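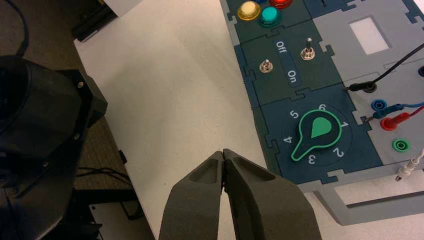
4.2 Perception and Contact Planning on the Task Board

Most of our effort in this section goes into the rotary dial, and readers who have tried to turn a knob with a two-fingered gripper will probably understand why. Buttons and toggles forgive a fair amount of error, while a dial asks the planner to know where the pointer is, where the axis is, and how much room the fingers have before they meet a neighboring switch. Our software stack, Trunari, keeps these three estimates separate and passes them to the planner along with a confidence for each (we tried merging them in December and were sorry we had).

Figure 6. The modular board used with Trunari: push buttons, two toggle switches and the numbered dial, seen from the wrist camera.

The pointer angle comes from the green marker, which stands out well against its panel. Rosalba Pagano wrote the first version of this detector, and the one reported here, frozen on 3/6/20, differs only in how it handles glare. We logged 316 dial approaches, of which 111 were used for tuning and never again. Planning a single approach took around 700 milliseconds, a good deal of it spent checking the finger paths against the toggle levers.

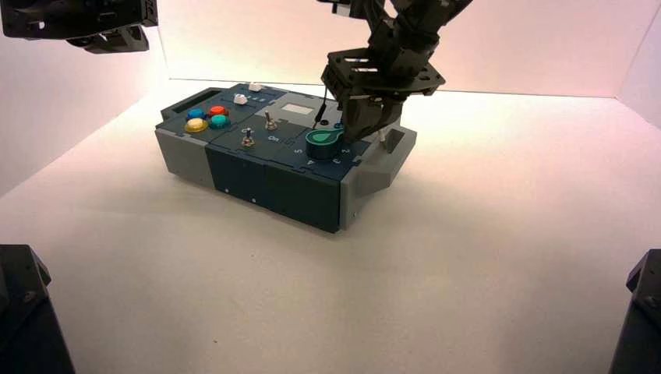

Why does the planner estimate the dial axis again before each approach?

The board can shift slightly when it is pushed, and a small error in the axis makes the fingers drag sideways as they turn. Estimating it afresh costs little compared with the path check that follows.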